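작업 노트 / 1월, 파돌름(Padholm) 공개일 다녀온 기록
돌아오는 기차에서 쓰기 시작해서 저녁에 연구실에서 마저 정리함. 순서는 뒤죽박죽일 수 있음.

오전 10시 조금 전에 도착. 에스테베스(Esteves) 동 1층에서 이름표 받고 바로 안쪽 실습장으로 들어갔다. 포스터 구역은 나중에 보기로 하고 빈 피킹 시연부터 보러 갔는데, 결과적으로 오전 시간을 거의 다 거기서 썼다. 우리 쪽 셀에서 석 달째 붙잡고 있는 문제랑 너무 비슷해서 발이 안 떨어졌다!

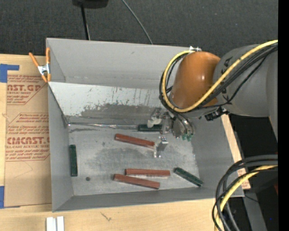
과제 자체는 단순하다. 금속 통 안에 길쭉한 막대들을 아무렇게나 놓고, 팔이 하나씩 집어서 옆으로 옮긴다. 색은 적갈색과 짙은 녹색 두 가지. 색별로 골라 집는 모드와 그냥 집기 쉬운 것부터 집는 모드가 있는데, 관람객이 와서 "녹색 먼저요" 하면 그 자리에서 바꿔 준다. 설명은 할리마 랑가트(Halima Langat) 씨가 맡았다. 질문을 끊지 않고 끝까지 듣고, 모르는 건 모른다고 하고, 아는 건 종이에 그려 가며 설명해 줬다. 덕분에 내 수첩 두 쪽이 그분 그림이다. 나중에 스캔해서 공유 폴더에 올려 두겠음.

프로젝트 이름은 레른로(Rernlow). 계획 소프트웨어는 자체 개발이고 이름이 플레노무스(Flenomus)라고 한다. 처음에는 이름이 헷갈려서 두 개를 계속 바꿔 불렀는데, 정리하면 레른로는 과제 전체, 플레노무스는 그중에 파지 후보를 뽑고 순서를 정하는 부분이다. 카메라 보정이나 저수준 제어는 플레노무스 바깥에 있다. 우리는 이걸 다 한 덩어리로 짜 놓아서 뭐 하나 고치면 전부 다시 돌려야 하는데, 나눠 놓은 걸 보니 부럽다. 이건 따로 얘기해 봐야 할 듯.

1. 벽 문제

제일 궁금했던 것부터 물었다. 벽에 바짝 붙은 막대는 어떻게 하느냐. 우리는 손가락이 벽과 막대 사이로 못 들어가서 포기하고 사람이 손으로 밀어 주고 있다고 솔직하게 말했더니 웃으면서 자기들도 작년까지 그랬다고.

지금 방식은 두 단계다. 벽 쪽 막대에 파지 후보가 하나도 안 나오면, 집는 대신 밀기 동작을 후보에 넣는다. 손가락을 하나만 내려서 막대 끝 가까운 곳을 안쪽으로 살짝 민다. 끝을 밀면 막대가 돌면서 벽에서 떨어지고, 그러면 다음 차례에 보통 방법으로 집을 수 있다. 가운데를 밀면 막대가 벽을 따라 미끄러지기만 해서 소용이 없다고 한다. 우리가 지난달에 해 본 게 바로 그 가운데 밀기였다. 어쩐지!

밀기 거리는 짧게 잡는다. 처음에는 한 번에 멀리 밀었더니 막대가 반대편 막대를 치고, 그게 또 다른 걸 건드려서 장면이 통째로 바뀌었다고 한다. 지금은 짧게 밀고 다시 찍고, 필요하면 또 민다. 느려 보이지만 전체 시간으로 따지면 오히려 짧아졌다고 했다. 이 부분은 숫자를 못 받았음. 메일로 물어볼 것.

2. 붙어 있는 막대

두 개가 좁은 쐐기처럼 모여 있는 경우가 있다. 한쪽 끝은 거의 닿고 반대쪽은 벌어진 모양. 우리 코드는 이런 걸 자주 하나로 합쳐서 인식하고, 그러면 파지점이 두 막대 사이의 빈 곳에 찍힌다. 랑가트 씨 말로는 플레노무스도 같은 색끼리 붙으면 예전에 똑같이 틀렸다고 한다. 고친 방법은 허무할 정도로 간단한데, 막대의 길이와 폭을 알고 있으니까 분할 결과가 그 크기에 안 맞으면 무조건 둘로 나눠 보는 것. 그다음 벌어진 쪽에서부터 손가락을 넣는다.

벌어진 쪽부터라는 말이 너무 당연한데 우리는 지금까지 무게중심에서 제일 가까운 후보를 우선으로 줬다. 짧고 가벼운 부품이면 중심에서 조금 벗어나 집어도 안 떨어뜨린다는 걸 확인만 하면 된다. 점수 함수에서 중심 거리 가중치를 낮추고 여유 공간 항을 키우는 쪽으로 바꿔 볼 생각. 한 줄 고치는 일이다. 내일 당장 해 보고 싶다.

3. 바닥과 반사

통은 회색 판금이고 꽤 오래 쓴 티가 난다. 바닥 가운데는 닳아서 색이 더 어둡고, 안쪽 경사판에는 긁힌 자국이 잔뜩 있다. 나는 이게 제일 반가웠다. 시연용으로 새 통을 갖다 놓는 곳이 많은데 여기는 평소에 쓰는 통 그대로라고 한다. 우리 통도 비슷하게 닳았고, 닳은 자리마다 깊이 값이 튀어서 고생하고 있으니까.

물어보니 깊이 값만 믿지 않고, 빈 통을 미리 찍어 둔 배경과 비교해서 바닥을 지운다. 배경은 매일 아침 작업 시작할 때 새로 찍는다고. 긁힌 자국이 늘어나기 때문이다. 하루 한 번이면 충분하냐고 했더니 조명만 안 바뀌면 충분하다고 했다. 우리 셀은 창가라서 오후에 해가 들어오는 시간이 문제인데, 블라인드를 치든지 오전 오후로 두 번 찍든지 해야겠다.

짙은 녹색 막대가 적갈색보다 어렵지 않냐는 질문은 옆에 서 있던 학생이 했다. 좋은 질문이라고 생각했다. 답은 색 자체보다 그림자가 문제라는 것. 벽 밑에 그늘이 지면 어두운 막대의 긴 변이 그늘에 묻혀서 폭이 실제보다 넓게 잡힌다. 그래서 벽 근처에서는 두 변을 다 쓰지 않고 밝은 쪽 변 하나만 잡은 다음, 알고 있는 폭만큼 띄워서 반대쪽을 추정한다. 받아 적으면서 속으로 박수 쳤음.

4. 그리퍼

은색 금속 손가락 두 개짜리. 손가락을 바닥 가까이 낮게 내려서 접근하는 모습이 인상적이었다. 우리는 바닥에 부딪힐까 봐 여유를 크게 두고, 그 바람에 막대 윗부분만 물었다가 자꾸 놓친다. 여기서는 접근할 때 마지막 구간만 속도를 확 낮추고, 힘 값이 문턱을 넘으면 그 자리에서 멈춘 뒤 아주 조금 들어 올려서 닫는다. 즉 바닥에 닿는 걸 실패로 보지 않고 높이를 알아내는 수단으로 쓰는 셈이다. 통이 조금 휘어 있어도 상관이 없어진다.

문턱값은 얼마냐고 물었는데 손가락 무게와 케이블 당김에 따라 달라지니 자기들 값을 베끼지 말라고 했다. 맞는 말. 대신 구하는 방법을 알려 줬다. 빈 통에서 같은 자세로 여러 번 내렸다 올리면서 접촉 없을 때의 흔들림을 기록하고, 그중 최댓값 위에 여유를 얹는다. 손목 각도를 바꾸면 케이블이 당기는 방향도 바뀌니까 각도별로 따로 할 것.

케이블 얘기 나온 김에. 굵은 노란 케이블과 검은 케이블 다발을 군데군데 묶어서 관절 덮개를 둘러 크게 돌려 놓았다. 우리는 너무 바짝 당겨 묶어서 손목을 끝까지 돌리면 뻣뻣해지는데, 저 정도로 여유 있게 돌리면 힘 센서 값도 훨씬 얌전해질 것 같다. 이건 돈도 안 드니까 이번 주 안에 다시 묶자.

통 고정도 메모. 뒤쪽 모서리에 주황색 손잡이 달린 스프링 클램프가 물려 있었다. 우리는 양면테이프로 붙여 놓고 밀기 시험할 때마다 통이 움직이지 않았나 의심했었지. 클램프 사 올 것.

5. 숫자로 본 것

오전 시연이 끝날 때 화면에 뜬 누적 시도가 267회였다. 그중 놓친 것이 몇 번인지는 화면이 넘어가서 못 적었다. 아깝다. 내가 서서 지켜본 동안은 크게 놓친 적이 두 번 있었고, 둘 다 스스로 다시 찍고 다시 집었다. 사람이 손대지 않고 회복하는 걸 보니까 솔직히 첫 번째 성공보다 그쪽이 더 신났다. 옆에 있던 아이가 "또 한다!" 하고 소리쳤는데 나도 같이 소리 지를 뻔했다.

실패했을 때 바로 같은 자리를 다시 시도하지 않는 규칙도 있다. 같은 막대에서 3회 연속 실패하면 그 막대는 뒤로 미루고 다른 것부터 집는다. 주변이 비면 저절로 쉬워지는 경우가 많다고. 우리는 무한 재시도라서 점심 먹고 오면 같은 막대 앞에서 계속 손가락만 닫고 있던 날도 있었다. 이것도 바로 넣을 수 있다.

6. 직접 해 본 것

시연이 잠깐 쉬는 동안 관람객이 막대를 다시 배치해 볼 수 있게 해 줬다. 한 사람당 5분. 물론 팔은 멈추고 잠금 확인한 다음에. 나는 일부러 못되게 놓았다. 하나는 모서리에 박고, 하나는 다른 막대 위에 비스듬히 걸쳐 놓고. 랑가트 씨가 보더니 걸쳐 놓은 건 될 텐데 모서리는 모르겠다고 했고, 정말로 걸친 것부터 집어 갔다. 모서리 막대는 밀기를 몇 번 하다가 결국 건너뛰었다. 양쪽 벽에 다 닿아 있으면 끝을 밀어도 돌아 나올 데가 없다. 지금은 위에서 얇은 손가락 하나로 끌어내는 동작을 시험하고 있다는데, 아직 공개할 정도는 아니라고 한다. 봄에 다시 오면 보여 주겠다고 해서 꼭 오겠다고 했다.

학생들 반응도 재미있었다. 다들 막대를 높이 쌓고 싶어 하는데 쌓은 건 의외로 잘 집힌다. 위에 있는 건 주변이 비어 있으니까. 바닥에 납작하게 나란히 붙여 놓는 쪽이 훨씬 어렵다는 걸 몇 번 보더니 금방 알아채고 다들 붙이기 시작했다. 시험 배치는 이 친구들한테 맡기면 우리보다 잘 만들 것 같다.

7. 그 밖에

포스터 구역은 오후에 짧게 돌았다. 보정판 없이 손목 카메라를 맞추는 방법을 다룬 포스터가 있었는데 설명하는 사람이 자리를 비워서 제목만 적어 왔다. 에스테베스 동 2층 공작실도 문이 열려 있어서 구경했고, 그리퍼 손가락을 거기서 직접 깎는다는 얘기를 들었다. 손가락 끝 모양을 바꿔 가며 써 본 시험품들을 서랍에 다 보관해 두었던데, 하나하나 언제 왜 바꿨는지 꼬리표가 달려 있다. 우리 서랍에는 꼬리표가 없다. 반성.

커피는 맛있었고 샌드위치는 일찍 떨어졌다. 다음에 가는 사람은 먹을 것 챙겨 갈 것.

할 일

- 점수 함수: 중심 거리 가중치 내리고 여유 공간 항 올리기. 기존 기록 데이터로 먼저 돌려 보고 실기.
- 밀기 동작: 끝 밀기로 변경, 거리 짧게. 밀고 나면 무조건 재촬영.
- 분할 결과 크기 검사 추가. 막대 치수는 설정 파일에서 읽게.
- 연속 실패 시 미루기 규칙.
- 빈 통 배경 촬영을 아침 점검표에 넣기. 블라인드 건은 상의 필요.
- 접촉 없는 상태의 힘 기록, 손목 각도별로.
- 케이블 다시 묶기, 클램프 구입.
- 랑가트 씨에게 감사 메일. 물어볼 것: 밀기 도입 전후 소요 시간, 오전 시연의 실패 횟수, 벽 근처 폭 추정에서 밝은 변을 고르는 기준.

추가 (밤): 점수 함수만 못 참고 고쳐서 지난달 기록에 돌려 봤다. 쐐기 모양으로 모인 장면에서 1순위 후보가 전부 벌어진 쪽으로 옮겨 갔다. 아직 실기는 안 했고, 벽 근처에서 이상한 후보가 하나 위로 올라온 게 있어서 그것부터 봐야 함. 로그는 공유 폴더 padholm_memo 안에 넣어 두었음.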